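4.2 Deckel vor dem ersten Gebrauch vorbereiten

Gilt für die Vorratsdosen Stomari 700 mit rundem Deckel, hellgelb.

1. Nehmen Sie den Deckel von der Dose ab und entfernen Sie die Schutzfolie.
2. Spülen Sie den Deckel mit lauwarmem Wasser und wenig Spülmittel.
3. Legen Sie ihn einzeln auf eine glatte, ebene Fläche und lassen Sie ihn ganz trocknen — auch in der Rille am Rand. 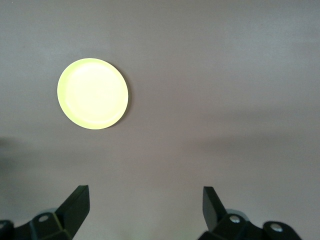 4. Prüfen Sie mit dem Finger den Rand ringsum. Er muss überall gleich glatt sein.
5. Setzen Sie den Deckel gerade auf und drücken Sie zuerst die Mitte, danach den Rand.

Hinweis: Ersatzdeckel bestellen Sie bei Wirkex mit der Nummer 3115.

Vorsicht! Den Deckel nicht auf die heiße Herdplatte legen und nicht in den Backofen geben.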